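Speaker notes, Tuesday session, Volliment project
Estíbaliz Casado (Sylvain Hamel takes questions on the hardware)

1. Hello and why we care about walls

Say good morning, thank Sylvain, and take a breath. Start with the story of our first policy, which learned to tidy beautifully in the plain gray cell at Fletstead and then fell to pieces when we moved it next door. Let people laugh, they've all been there! What we wanted to know was how much of the trouble came from the background alone.

2. The loud cell

Same two arms, same kind of household clutter, only now the walls are red, white and black plaid. Point out the striped cloth on the heap by the left gripper, because its colors compete with the walls, and then the lavender sponge over by the right arm, which is a much easier thing to pick out.
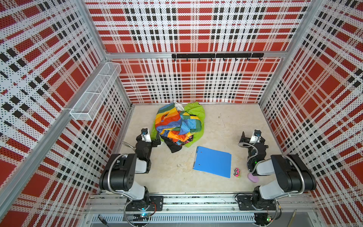

3. What we got

We collected 1376 demonstrations across the Wundier wall sets and kept 971 after review. Go slowly here. Trained on mixed walls, the policy held up on 6 of the 9 wall patterns it had never seen; trained on gray only, it managed none. Cloth is still our weak spot, and I'd like to be open about that.

4. Before questions

Mention that the Carrasco panels swap out in a few minutes (Sylvain loves this question, so hand it over to him). Leave the results table up while people talk.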